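Veno Handheld Gripper Pair: Review

2019-05-12

The Veno pair is a set of two hand-held grippers for recording pick-and-place work without a robot in the room. You squeeze the handle, the two fingers close, and the recording can later be used to train an arm. I bought the set with my own money in February and have used it most weeks since. The price was $376 with the basic pads, ordered through Skurel, the only shop I found that had both hands in stock.

What comes in the kit

Two grippers, four spare pads, a hex key, two charging cables and a folded sheet of instructions. The sheet covers pairing and charging and stops there. For anything about finger travel or pad replacement you need the PDF on the Veno site, and the PDF still shows the older handle.

Setup took me 30 minutes the first time. Most of that went to pairing. The left unit paired at once, and the right one had to be reset before it showed up in the list. It has only done that one other time, after a firmware update.

In use

I do most of my recording at home with household objects, and tidying jobs make up the bulk of it. Toys are a good test. They come in odd shapes, some are soft and some are slick, and a gripper that handles blocks well can do badly with plush.
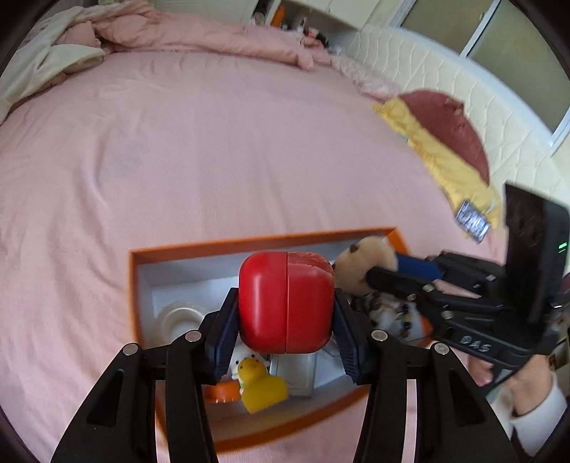
Two-handed toy tidying on the bed: red object in one gripper, plush toy in the other.

Hard objects with flat or gently curved sides are easy. The ridged pads hold them with a light squeeze, and I rarely have to regrip. Plush is easy too, as long as you take a good bite of it. Take too little and the toy swings, and you end up chasing the opening of the box with it.

Small, smooth things are the weak point. Marbles and coins are a lost cause on a soft surface, where the fingertips push them down into the sheet. On a hard table I can get a coin by sliding it to the edge first. The Vlachou set I used before this one had thinner tips and did better with small parts, but its fingers flexed under anything heavy.

Using both hands at once takes practice. For the first few days I kept knocking one gripper against the other over the box. A wider box helps, and so does picking an order for the hands and sticking to it. I now get through a long session with only a few bumps.

Comfort

The handle is fine for my hand, which is medium sized. The trigger spring is stiffer than I would like. After an hour I feel it at the base of the thumb, and I take a break. A friend with smaller hands gave up sooner than that. An adjustable spring would fix this, and I hope the next version has one.

Battery and data

A full charge gets me through an afternoon. Files copy over by cable without trouble. I have 2,833 recordings so far and have lost 2, both on the same day, when I unplugged the cable too early.

The Nonlow software that comes with the set is plain but does the job. You can trim a recording, tag it and export it. There is no batch tagging, so a long day of recording means a long evening of clicking.

Wear

The pads are the part that goes first. The ridges on my right-hand pads were worn smooth at the tips by April, and I swapped them with the supplied key. The joints are still tight. I put a drop of light oil on them once.

Good: solid grip on medium-sized objects, reliable file transfer, spare pads included.
Bad: stiff trigger, poor with very small items, no batch tagging, outdated manual.

I would buy it again for household work. For electronics or other small parts, look at something with narrower fingertips.

Rating: 4 out of 5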